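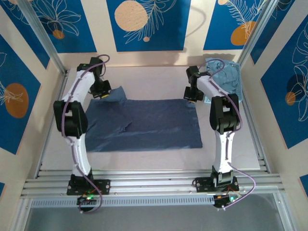

Thu 3 April

Woke at five with the 2000 words sitting on my chest like a cat. They are for Halis, the magazine, on the subject of my grandmother's village, and I have written 200 of them, of which I'd keep 40. The rest is weather. I can do any amount of weather.

The trouble is that I left Costa when I was nine and what I remember is mostly the bus. I remember the bus very well: brown seats, a smell of oranges and diesel, a driver who took the bends with one hand and peeled things with the other. My grandmother herself has gone blurry. She wore an apron. She disapproved of Nasto, the next village along, for reasons to do with a well. If I put that down as it stands it will look like a lack of material, so I have been giving her sayings. Yesterday I had her say something wise about bread. She never said a wise thing about bread in her life. She said it was stale and whose fault that was.

Coffee, then more coffee. Cut the bread. Put it back. Looked up how to spell the name of the river and lost an hour to a website about eels.

At eleven rang my aunt, who is the only one left who'd know, and asked her about the well. She said what well. I said the well, the feud, why we weren't allowed to speak to anyone from Nasto. She said we were, her first husband was from Nasto, and had I been eating properly. So there goes my middle section. 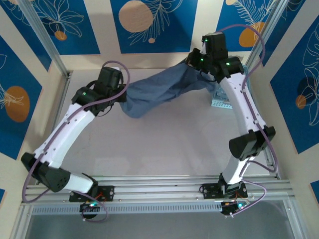
Octavio Bravo rang after lunch and I read him the opening down the phone, and he said the grandmother was fine but the bus was the only part he believed, and why didn't I just write about the bus? I said Halis hadn't asked for a bus. He said Halis hadn't met my grandmother either and wouldn't know the difference, and then he had to go because his soup was boiling over.

Sulked until four. Walked to Jostier for envelopes I don't need and walked home by the canal composing a very dignified reply to him, which I have now forgotten.

Started again at six with the driver and the orange. Got as far as the second bend. My grandmother is at the stop, in the apron, telling him he's late, and I didn't have to make that up, she told everybody they were late.

Must ring my aunt back and ask what became of the first husband. Also buy bread.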